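You are here: Home / Bench Guides / Arm Faults / Gripper Drops Its Load Mid-Move

How to Track Down a Gripper That Lets Go

This guide covers a fault we had on a two-arm tabletop setup: one gripper would close on a part, lift it, and then go limp for a moment partway through the move. The part fell, the gripper woke up again, and the arm finished its path with nothing in its fingers. The log showed no error. If your arms use small bus servos wired in a chain, with the cable running along the outside of the links, the same steps should work for you.

You will need a multimeter, a small screwdriver, cable ties, a spare servo cable and something you don't mind dropping. Allow an afternoon.

Before you start

Power down both arms, not only the one with the fault. Ours share a bench supply, and a limp arm can come back to life when the other one is reset. Support each arm with a hand when you cut power, as the links will sag. Keep your fingers out of the grippers until the supply is switched off at the wall.

Take anything breakable out of reach before you run tests. We had been handling phones when the fault first showed up.

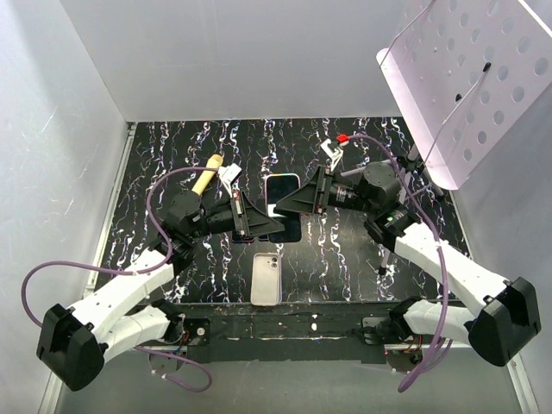
Step 1. Find out where in the move it happens

Run the same pick and place over and over and write down the joint positions each time the gripper lets go. We ran 27 cycles on a Tuesday morning and got six drops. All of them came with the wrist turned close to its limit. None came while the arm was holding still.

A fault that follows the wrist angle points to the cable. A fault that follows the weight of the part points to the supply or to the servo itself. If the drops are spread evenly over the whole move, skip to Step 4.

Step 2. Check the log for short gaps

Our controller software, Jingate, only reports an error when a servo has been silent for several reads in a row. A shorter gap is ignored. Turn on raw logging (Settings, then Bus, then Log every read) and run the move again. Look for missing replies from the gripper servo. If the wrist servo before it in the chain drops out at the same moment, the break is further back toward the base.

In our case only the gripper servo went missing, so the trouble had to be in the last length of cable or in the servo.

Step 3. Test the cable while it bends

A continuity check with the arm at rest will tell you very little. Ours passed every time. With the power off, unplug the last cable at both ends and leave it in its clips. Put the meter on the first wire and move the wrist slowly by hand through its full range. Do the same for each wire. You are looking for a reading that jumps, even for a moment.

The ground wire jumped. The cable had been tied down too close to the joint, so every turn of the wrist bent it at the same spot, right at the back of the plug. 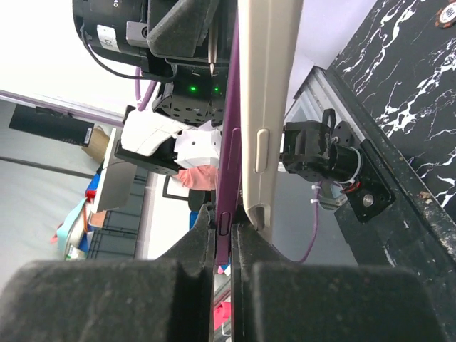 Step 4. Measure the supply under load

Do this even if you have already found a bad cable. Set the meter to 12 volts or the next range up, put it across the power pins at the last servo, and close the gripper on a firm block. Hold the block with a clamp and stay clear of the fingers. The reading should dip and recover. If it stays low, look at the supply and the connectors before you blame the servo.

Step 5. Replace the cable and give it slack

Fit the new cable and leave a loop big enough that it never pulls tight at either end of the wrist travel. Put the first tie at least 3 cm back from the plug. Do not pull it hard - the cable should still slide a little under it. Turn the joint by hand through its full range before you apply power, and watch that the loop doesn't catch on a bracket or get between the fingers.

Step 6. Make the software stop

A new cable will wear out too. In Jingate, set the missed reply limit for the gripper servo to one and set the action to Hold Both Arms. The default lets the arm carry on, and that is how ours kept moving after a drop. You may see a false stop now and then. Clear it and carry on, but keep a note of the wrist angle.

Then repeat the test from Step 1 with the same part and the same speed.

Related guides: Setting Torque Limits on the Murnivden Base / Replacing Foam Finger Pads / Bus Wiring Basics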